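About Zerkance

Zerkance is a shared study and work hall. It was set up by Aurel Coman, who still runs it, and it is open to students, freelancers and anyone who needs a table for a few hours. We have over 2,000 registered users. Most of them come by on foot.

The building used to be a showroom for the Nandham furniture company. We kept the hall as one large room with its tall windows and put the money into seating. The stepped gray benches were built in first, and the tables came in February of the following year.

The tables are teal and shaped like a wide V, so that two people can work side by side without bumping elbows. Each side has space for a notebook and a mouse. Small supplies such as markers and erasers are shared, and they stay on the table when you go.
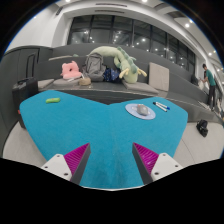 One of the teal tables, with a mouse on its mat and two markers. The gray benches are behind it.

There are 122 places in the hall, counting the benches. Table places can be booked for up to four hours. The benches are never booked — take any step you like. Cushions can be moved, but please bring them back to the lowest step before you leave. Bags and coats can go there too, as long as the walkway stays clear.

Quiet hours are in the morning. In the afternoon people talk, and small groups often use the markers to plan their work on paper. We ask for caps back on and mice back on their mats.

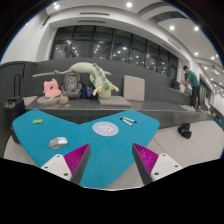 Children are welcome with an adult after school hours, and the soft toys on the benches are for them. The reading group, Skedodard, meets on the steps and is free to join. Our Crăciun book swap is held every winter. People leave what they have finished and take home something else, and leftover books go on the shelf by the entrance.

Day passes and monthly passes are sold at the front desk. Students pay half. To ask about a group visit, speak to Aurel or leave a note at the desk with your phone number.

Page updated 27/07/2025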